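Skills Bench Notes: Suture Pads, Thread Tails and Storage

The September order of practice pads has been unpacked and put into use. This item covers handling, thread management and disposal. It replaces the half-page taped inside the supply cabinet, which still refers to the old foam blocks and should be thrown out.

The Estness pads are a soft tissue type, pale, with a smooth surface layer. They mark more easily than the foam did. Closed jaws pressed into the surface leave a dent, and a fold lifted too far will tear at the base before it tears at the crest. Lift only as much as the bite requires. For most interrupted stitches this is a low ridge, held close to the entry point and released once the needle has been regrasped.

Thread tension accounts for most of the damage on returned pads. On a pad of this softness, a strand drawn up hard against a fixed point will cut into the surface like a cheese wire. Bring the slack through in short pulls, and keep the direction of pull in line with the stitch. Use the serrated jaw for thread only where the strand is going to be trimmed away, as the ridges fray it. 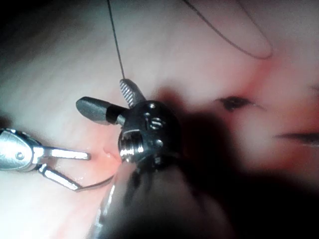
Raffaele Marchetti disagrees on the last point and writes that fraying depends more on how often the strand is regrasped than on which jaw does it. In his view a single firm hold does less harm than four light ones, and beginners should be taught to move their grip less. The note on serrated jaws stands for now, but his comment is fair, and anyone with worn thread to compare is welcome to leave it in the tray marked Bekden.

Tails are the second problem. A tail left long will lie across the next entry point and get caught under the following stitch. Trim to 6 millimeters after each knot, and lift the offcuts from the pad before continuing. Loose strands that collect at the edge of the work tend to mat together – a clump of this kind can drag a finished stitch sideways if it is pulled away in one go. Cut it free first.

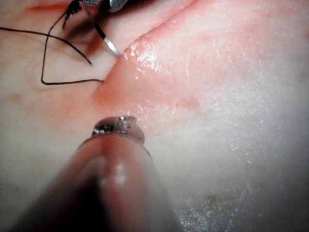

Where a strand disappears under a fold, do not pull on it to find the other end. Open the fold gently, locate the exit, and only then decide whether the stitch is worth saving. A buried strand that will not move should be cut flush and the area skipped.

Pads go back in their lidded trays, face up, with nothing stacked on top. Wipe the surface with a damp cloth and leave solvent alone. Needles go in the sharps container and are never parked in the pad between sessions. Stock numbers are 3394 for the pad and 2865 for the black thread.

Replacement pads can be requested from Settimio Carbone before noon.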